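Subject: Re: Re: hand-held gripper sessions, drawer task
From: Chinyere Eze
To: tandumitz-collect list
Date: September 30, 2025

Hi all,

Replying to Lech's questions from last week, and copying the list as the Stetex people will want the same answers.

Lech Wasilewska wrote:
> We are about to start our own collection at Parnorham and I would like
> to match your format as closely as we can. Three things I couldn't
> work out from the notes. First, do you record both hands as one
> episode or as two streams that get joined later? Second, how do you
> deal with marker dropouts when the operator leans over the work?
> Third, how many episodes did you need before the drawer policy was
> worth running on hardware? We had budgeted for 300 and I would like
> to know if that is silly.
>
> Also, is anyone using the head view for training, or is it only there
> for checking?

One episode, both hands. We tried separate streams early in September and the clock drift was a nuisance. The two grippers and the head view now start from a single trigger, and if any of them fails to start the whole episode is thrown out. It costs us a few takes per session but the cleaning afterwards is much shorter.

On dropouts, the marker cubes do most of the work. Each gripper carries one, and we ask operators to keep at least one face of each cube toward the head view while they are reaching. Leaning well forward is fine. What hurts is crossing the forearms, or turning the wrist so far that the sleeve comes over the cube. Long loose sleeves are the worst for this. 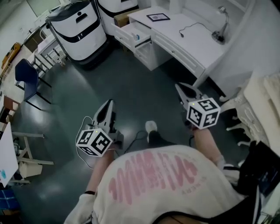
Both grippers in use at floor level, as seen from the head view. Marker cubes and indicator lights are visible on each.

Floor-level work like this was not in the original plan. We added it after the first policy did well at desk height and fell apart on anything lower. The arms come into the view at a different angle and the background is mostly floor. If your floor is shiny, record with the lights at more than one setting. Ours reflects a lot, and the first batch was all done under the same lighting. Cables are the other thing. Before each take, check that they have enough slack for a full reach, and look at where they run in relation to the operator's feet.

As for numbers, 300 is not silly. Our drawer set had 191 usable episodes when we first put the policy on hardware, and it opened the drawer often enough to be worth watching. It was poor at closing. We then recorded 21 more that were closing only, with the drawer left at different distances, and that helped more than I expected. If I were starting again I would record fewer full sequences and more of the hard part.

We do train on the head view, at reduced resolution. Đỗ ran it both ways and the version without it missed the handle more often. I don't have a clean table for that yet and would not quote it anywhere.

A few smaller points that are missing from the notes:

Leave the room as it is. We used to clear furniture away before each session and the policy became fussy about clutter. Chairs, bags and boxes can all stay, and it is good if they move between sessions.

Change operators. We have 3 at the moment and their habits are easy to tell apart in the data. One always goes in with the left hand first.

Label failed takes and keep them. They go in a separate folder and are not used for training at present, but Đỗ wants them for a success classifier.

Lech, if you send me the mounting offset for your cubes I can check it against our calibration script before you record anything. The script assumes our offset and will not complain if yours is different - it will just give you gripper poses that are slightly wrong everywhere.

The updated notes should be in the shared folder by the end of the week.

Chinyere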